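Priveck Blue Network Cable: a happy report after one long spring

I put off buying a new network cable for longer than I care to admit. The old one came free with something or other, lost its little plastic clip years ago, and slid out of the computer every time I nudged the desk with my knee. So in April I finally ordered the Priveck, the 20 foot one in blue, and I've been so pleased with it that I wanted to write a few words for anybody else who is dithering.

First, the color. I know it sounds silly to care, but the back of a desktop computer is a jungle of black cords, and being able to spot the blue one from the doorway is a real pleasure. I used to pull the speaker cord by mistake at least once a month (and then wonder why my music had stopped!).

The plug is the best part. It has a clip with a bit of spring to it, and it goes in with a click you can hear – my old Parell cable never did that, even when it was new. The sleeve behind the plug is softer too, so you can press the clip down with one thumb and don't need to go hunting for a butter knife.

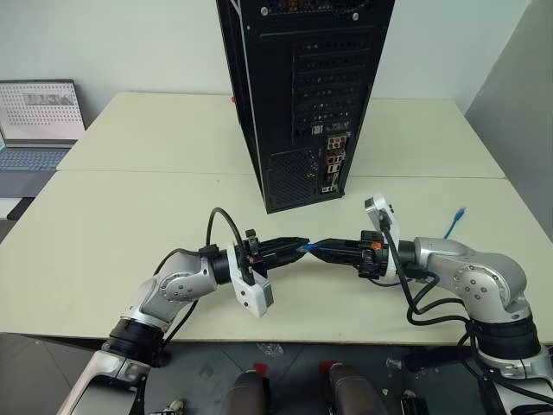 The blue cable, with the back of the tower behind it.

My tower is an older Grotthorpe, a big black thing with the ports all crowded together, and I was a little worried the plug would be too chunky for it. It fits fine, with the USB plugs left where they were. I do still turn the whole computer around on the table when I'm changing things over, as my back doesn't care for crawling anymore.

A couple of grumbles. It arrives coiled up very tight, and mine held those curls for a good week before it would lie flat along the baseboard. And 20 feet was more than I needed, so there is a loop of it behind the bookcase now. If your router is in the same room, get the shorter one and save yourself the bother.

I also looked at the Quinlan, which is flat and would go under a rug nicely, but it only came in white when I was shopping. I may still try one for the upstairs hall. For the desk, though, the Priveck is staying put – four and a half stars from me, and the missing half is for those curls.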